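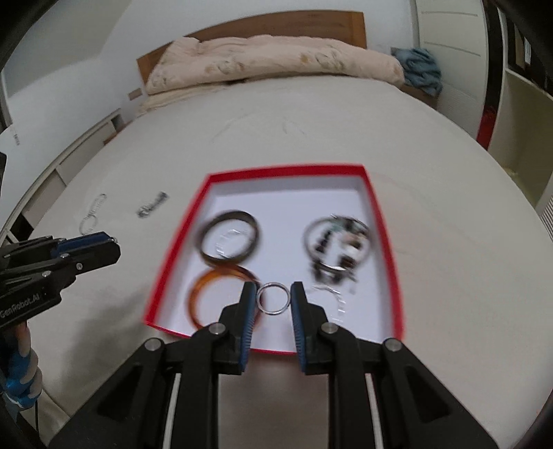
아딜 마르와트는 상표 출원서 한 장에 19개 상품류를 적어 온 의뢰인에게 우선 커피부터 한 잔 권한다고 한다. 무엇을 팔 계획이냐고 물으면 대개 한두 가지로 줄어들고, 나머지는 "언젠가"라는 이름의 서랍으로 들어간다는 것이다.

지식재산 전문 법률사무소 디로(Diro)가 9월부터 상표 포트폴리오 정리 서비스 '카데오(Cadeo)'를 시작한다. 등록만 해 두고 쓰지 않는 상표, 갱신료는 꼬박꼬박 나가는데 사내에서 아무도 기억하지 못하는 상표, 전임 대표의 취향 말고는 존재 이유를 찾기 어려운 상표가 주된 대상이다. 디로는 이 서비스를 '상표 다이어트'라고 부르자는 내부 제안을 검토했으나, 그 이름으로 상표를 출원하자는 의견까지 나오자 논의를 접었다.

카데오는 세 단계로 진행된다. 먼저 의뢰인이 보유한 국내외 등록 및 출원 건을 모두 모아 목록을 만든다. 다음으로 각 상표의 실제 사용 자료를 확인한다. 카탈로그, 거래명세서, 포장재, 광고물처럼 날짜가 남아 있는 자료면 된다. "다들 우리 브랜드로 알고 있다"는 영업부장의 진술은 정중히 접수하되 증거 목록에는 올리지 않는다. 마지막으로 유지, 양도, 사용 허락, 포기 가운데 하나를 권고하는 의견서를 낸다.

첫 의뢰인은 운송 예약 서비스를 운영하는 라이드텔(Ridetel)이다. 시범 작업에서 검토한 권리는 출원 중인 건과 해외 등록을 합쳐 모두 1,682건이었다. 이 가운데 82건은 같은 로고의 색상만 바꾼 것으로, 담당 변호사들이 회의실 벽에 붙여 놓고도 차이를 설명하는 데 오전을 다 썼다. 라이드텔은 의견서를 받아 본 뒤 이 82건 중 2건만 남기기로 했다. 어느 파란색이 살아남았는지는 의뢰인의 요청에 따라 밝히지 않는다.

서비스를 총괄하는 소하일 하슈미 변호사는 "상표는 많을수록 안전하다고 믿는 기업이 여전히 많다"며 "쓰지 않는 상표는 불사용취소심판의 대상이 될 수 있고, 그때 가서 사용 증거를 찾으려고 창고를 뒤지는 일은 저희에게도 의뢰인에게도 썩 즐겁지 않다"고 말했다. 하슈미 변호사는 포기를 권하는 일이 수임료 측면에서 현명하냐는 질문에 "파트너 회의에서도 같은 질문을 받았다"고만 답했다.

직물 수출업체 유사프자이(Yousafzai)도 시범 작업에 참여했다. 이 회사는 주력 상표의 해외 등록 한 건이 이미 폐업한 대리점 명의로 남아 있다는 사실을 목록 작성 단계에서 알게 됐다. 디로는 현재 명의 이전을 위한 협의를 대리하고 있으며, 협의가 끝날 때까지 구체적인 내용은 공개하지 않는다.

비용은 보유 건수에 따른 정액제로 책정한다. 초기 상담은 무료이나, 상담 중에 새로 떠오른 브랜드 이름의 등록 가능성 검토는 별도로 청구한다. 시범 기간에 이런 일이 생각보다 잦았다.

신청을 원하는 기업은 등록 원부 사본이나 권리 목록을 준비해 디로 상표팀에 연락하면 된다. 목록이 없는 기업도 신청할 수 있다. 상담은 오전 10시부터 받는다.

문의: 디로 법률사무소 상표팀 카데오 담당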